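I have been meaning to write up our bench rules since July, and Veronika Koller has been very patient about it (thank you, Veronika!), so I finally sat down with a big mug of tea and my notes from the Waromance bowl task.

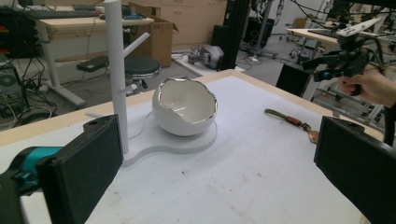
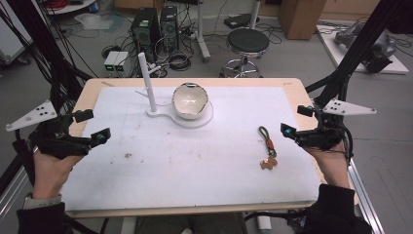
Both from the bowl and post setup.

Page last changed: July, 4:16 p.m.

My first rule is dull but I love it: write down what counts as finished before anyone picks up a gripper. We once threw out 223 recordings over that one, and oh, it hurt! Second, keep your fingers well back from the pads, and check that the cables have slack before you reach across the table. Third, stop after 16 tries and stretch your wrists, even if you're on a roll – I know, I know, I'm the worst at this myself. And if a try goes badly, label it as bad and keep it. Veronika wants those in their own folder, and she's right.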